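Open day at Pronetti
3 February 2019

I drove over to the Pronetti open day on Saturday. I got there when the doors opened and stayed until lunch. Parking was 3 dollars, and there were more than 400 people signed up, so I skipped the talks and went to the robot tables.

The one I liked best was the Staltska arm. It has a hand with several fingers, and they were using it to pass small flat pieces to and from a person sitting at the table.
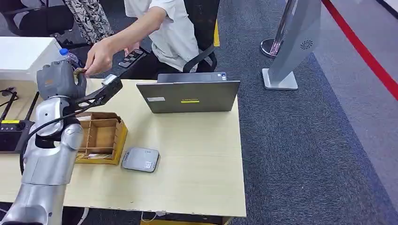

I stayed for 18 handovers. The man from Wuda said they mostly work on how hard the fingers should squeeze, and when to let go. He told me the timing took them all winter.

Azimi had a stand in hall 638 with a sorting line, but it was down for repairs. I picked up a brochure and left. They plan to run it again later in February, and I may go back for that.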